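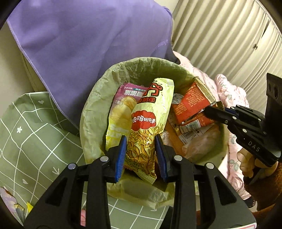

Figure 17.1 A snack packet at a waste bin lined with a green plastic bag.

Chapter 17
Household Waste

Most towns collect trash on a fixed schedule, and most people give it little thought between pickups. Someone still has to decide where it goes. The town of Bellidley closed its landfill in March after 62 years of use, and its trash now travels by truck to a transfer station in Merska.

This chapter follows household waste from the kitchen to its final site. Section 17.1 covers what people throw away and how it is weighed and sorted. Section 17.2 looks at packaging, including films made of several bonded layers, which few recycling plants can separate. The remaining sections deal with landfills, incinerators, and the fees that pay for them.

Key terms
municipal solid waste
transfer station
tipping fee
leachate

Before you read
Find out who collects the trash where you live and where it is taken. Bring your notes to class for the activity in Section 17.2.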